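A Dropped Ball Is a Near Miss

Posted 2021-10-11 by Tamsin Castellanos

In April a gripper at Haverford opened when it should not have. It was a hand-held unit, the kind an operator carries and squeezes, and it was holding a ball. The ball fell on the floor, the operator picked it up, and the session went on. The entry in the log reads "drop, retry." I think that entry was wrong, and I think most groups doing this sort of work would have written the same thing.

The fault itself was ordinary. One finger linkage had worked loose on its shaft. Under light load the pad held its position, and under slightly more load it slipped a few degrees and let go. The position reading came from the motor side of the joint, so the recorded data showed the fingers closed the whole time. Chak-lun Chiang found it 16 days later while checking why a batch of recordings had a closed gripper and an object leaving it. By then the unit had been used in about 3000 recorded grasps. We had no way to say how many were affected without going through the video by hand.

The usual defense is that a hand-held gripper is a low-energy device. A person is holding it, and the person can let go. I accept all of that for injury. The trouble is that the same finger assembly goes on the arm. At Haverford the Prirard fingers are swapped between hand-held bodies and the arm whenever a set wears out, and the loose linkage was scheduled to move in the next swap. The arm works at shoulder height and lifts things heavier than a ball. A part that fails harmlessly in one mount has still failed, and the record should follow the part.

Our log could not do that. It has a field for the session and a field for the operator. It has no field for the finger set. When we went back for earlier drops we found 8 retries in the same period and could tie only 5 of them to a particular unit. The other three could have been operator error or a second loose linkage. We pulled every set and inspected it, which cost a day of collection.

I have heard the objection that logging each drop as a fault will bury the real ones. Operators fumble. Tasks are hard on purpose, and a round object in a two-finger grip is going to get away from people. Anyone who has watched a session knows how routine these grasps are.

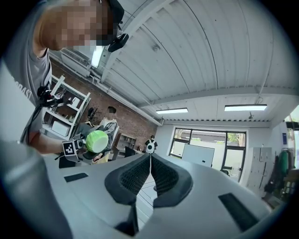
Ball held in a hand-held gripper, with the fingertips of another gripper in the foreground.

The answer is to make the entry cheap. Finger set number, commanded state, what the object did. The operator does not need to decide whose fault it was, and should not be asked to in the middle of a task. Zandis, who supply our logging software, added the extra field in an afternoon.

The second change is a measurement on the output side of the joint. A small magnet and sensor at the finger pivot would have shown the slip on the first grasp. The argument against it is weight and one more cable – both real, neither large. Stateo already fits one on its heavier model. I would put it on everything that shares fingers with an arm, and until it is fitted I would do a hand pull test at the start of each shift and write down the result, including when the result is fine.

The linkage from April is in a bag in my desk drawer. The set screw has no thread-locking compound on it, and the assembly sheet did not call for any. The sheet has been revised. The old recordings are still being checked.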